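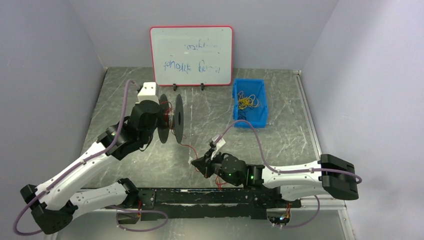 Blue marker, half rubbed out. One of the words might be "around".

January
By the Lodden column

Whiteboards. I want to talk about whiteboards, and specifically about the shared kind, the one in the kitchen or the corridor or the back of the shop, where things get written down and then slowly stop being true.

I've lived with one for years. Ours is in the hallway, between the coats and the meter cupboard, and at time of writing it says EGGS, a phone number without a name, and something that was either "ring Mum" or "bring mop". The eggs were bought. The mop, don't know. The number I rang once and got a tyre place.

My argument is a simple one and I'll put it early becuase I've a train at ten past. We should go back to paper. For households, for clubs, for small offices, for anything where more than one person needs to know a thing. Paper on a nail, paper in a book, paper stuck to the fridge with a magnet from Devadiga. The wipeable board was a bad swap and we made it without thinking.

Start with the rubbing out. This is meant to be the good part. Write, wipe, write again, no waste. Fine. But a note that can be wiped by a sleeve is hardly a note. Half of what goes on our board comes off on somebody's coat. You don't get a clean gap either, which would at least tell you something was missing. You get the first three letters and a smear, and then a discussion at breakfast.

With a list on paper, when a job's done you cross it out. And the crossed out thing stays there! You can see it was eggs, you can see someone got them. If they come home with the wrong sort you can go back and check whether anybody said which sort. The board has no memory at all. I once spent most of a Saturday-ish argument (it was raining, everyone was in) on whether the words "not the blue bin" had ever been up. I say they were. Can't prove it. Gone.

Then the old stuff, which has the opposite problem. What doesn't get wiped by accident doesn't get wiped at all. Nobody wants to be the one. There's a community hall in Drirham where I go to a sewing evening, and the board by the urn has had HEATING BACK ON SOON on it since before I joined. The heating is on. It's been on for ages. People read the board, feel the radiator, and leave the board alone, and after a while they leave all of it alone, including the bit underneath about the fire door, which I would quite like people to read.

A piece of paper goes yellow. It curls. The corner comes off. You look at it and you know it's old before you've read a word. The ink on a board looks the same at a week as at a year, right up to the point where it won't come off without the spray, and the spray is in the other building.

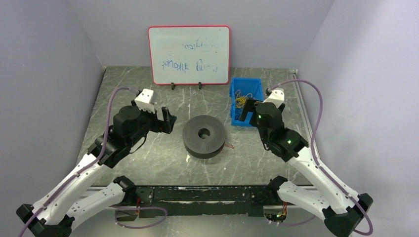 Writing in two places on the board, with a smudge under the top lot.

Cost. People tell me the board pays for itself. Does it. I went through the cupboard at work, where we have 3 of the things, and through the receipts, a dull afternoon. In one year we'd bought 70 pens. Seventy! For 3 boards! Nobody could tell me where they'd gone and most of the ones left in the tray were dry, and had been put back dry, by people who'd tried them, found them dry and put them back. I've done it myself. Something about the tray. A biro that doesn't work goes in the bin but a board pen gets another chance, forever.

Against that, a pad. The pads we get from Kora are 60 sheets and I've never seen the end of one. I'm sure it happens.

I do know the case for the other side. I've had it put to me, at some length, over a curry. A board is big. You can read it from across the room. You can stand at it with other people and draw a box and an arrow and another box and somebody says no, that goes there, and you move it. I give you that. For working something out together, in one room, in one hour, I can't think of anything better, and I wouldn't take them off teachers. If you are going to wipe it when you're finished, have a board. It's made for that.

What I object to is the board as a place to keep things. The rota. The wifi password. Who has the key. Those want to be on something that lasts as long as the information does, and they want to be in handwriting done at a table with a decent pen, not at arm's length with your elbow up, in fat letters that start large on the left and get squashed small on the right. Everyone's handwriting is bad on a board. Mine goes downhill, literally, about a hand's width from one end to the other. My sister has beautiful writing and on a board she looks like a ransom note.

The other answer I get is the phone. Why paper, why boards, put it in the group chat. I'm in eleven group chats or it feels like it. The one for our stairs had 966 messages in it when I finally muted it, and somewhere in there is the date for the gutter man. Somewhere. I scrolled until my thumb ached. There was a long bit about a cat. If the gutter date had been on a card by the front door we'd all have walked past it twice a day and moved our bikes, and as it was we did not move our bikes, and he went away and charged us for coming.

So the phone is good for telling people a thing now and terrible for leaving it where they'll find it. The board looks as if it does the leaving, that's what annoys me. It hangs there looking official. You write on it and you feel you've told everybody. You walk off lighter. And then a coat goes past.

I'll say something for chalk, while I'm here. Chalk was honest about it. Chalk came off on you, and you knew it, it was on your cuff all day, and no one would've put the alarm code in chalk and expected to see it in June. When the school I went to took the blackboards down we all thought the new ones were marvellous, so bright, no dust, and for lessons they probably were. Then they crept out of the classrooms and into every kitchen in the country. Little ones on the fridge. Ones with a calender printed on, seven boxes across, where you have to rub out the whole month and renumber it, and by March you've stopped.

Ours stopped in February. The boxes say what we were doing that February. Dentist, twice.

What I did, in the end, in our hallway. I bought a hardback notebook, lined, and tied it to the coat hook with string, and tied a pencil to the string. Anyone writes anything, they put the date next to it. When it's dealt with, a line through. That's the whole system. It's been going since the autumn and the only thing that's gone wrong is that the pencil needed sharpening, and I found out about that from the book, where someone had written PENCIL, very faintly.

It isn't pretty. Visitors think it's a guest book and sign it, and I've stopped correcting them, one of them drew a decent horse. But I can tell you who last had the ladder. I can tell you what size bulbs the landing takes. I found out from it that we've run out of bin bags on the same week every month, so now we buy two rolls, and I defy anyone to get that out of a board.

I've tried to get the sewing evening to do the same. No luck so far. I offered to bring the book and the string myself. They said it was a lovely idea and could I put it up on the board so people could think about it. So I did, bottom corner, small, best I could manage with the one pen that worked. Went back a fortnight later and it says "book by the" and then a green smear, and above it, clear as anything, HEATING BACK ON SOON.

The hallway board is still up, I should say. It's screwed in and I don't have the right screwdriver. I've put that in the book.

Contact: letters page, Lodden office | Copyright Lodden, all rights reserved | Back to top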